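The slow return of the evening pottery class

On the upper floor of what used to be the Birkdale seed warehouse, at about the hour when most people are wondering what to do with a packet of mince, Constanza Henríquez is filling the kettle for the second time. Her beginners are due at seven, and she likes them to have a cup of tea in their hands before they get anywhere near the clay. They talk more that way, she says, and people who are talking don't grip so hard.

I had come expecting to watch and take notes, and of course within ten minutes I was in an apron with my sleeves pushed up, making something that was meant to be a bowl. It's very hard to be an observer in that room. Celeste Ulloa, who was at the wheel next to mine and had been coming since October, kept leaning over to tell me to put my elbows on my knees, and she was quite right, and I kept forgetting.

Evening classes of this sort had a thin time of it for years. My own mother went to one in a school hall, back when you could learn upholstery or Italian or cake icing for the price of a fish supper, and I still have the lopsided jug she brought home from it (it pours beautifully, as it happens, though mostly down the front). Then the school halls were let out for other things, the kilns were sold off, and the jugs stopped coming home.

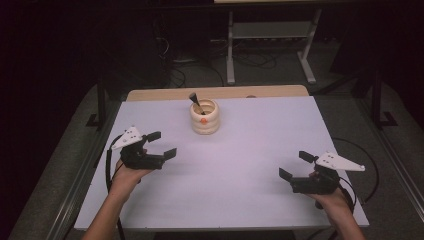 What has brought people back is harder to say, and I asked nearly everyone I met. Telma Benítez, a retired dental nurse, told me she had spent her whole working life doing small, exact things with her hands and missed it dreadfully once she stopped. Kalliopi Omerović simply wanted a plant pot in a particular green that she couldn't find in any shop, and two years on she is still trying to mix it. The waiting list at Birkdale now stands at 452, with room for 18 at each sitting, so Constanza has started turning her own Sunday mornings over to it as well.

It isn't cheap to run. The kiln alone cost more than 2,000 pounds, second-hand, and came up the stairs on the backs of four very patient nephews. Clay goes up in price every spring, and glaze goes up whenever it feels like it. Renata Alarcón, who keeps the books and makes rather fine teapots, would like to put in a lift one day, both for the deliveries and for the members whose knees aren't what they were.

My bowl was fired the following week and sent on to me wrapped in a tea towel. It has a thick bottom and a wobble on one side, and it lives by the back door with the keys in it. I've put my name down for the spring term, somewhere near the end of the list.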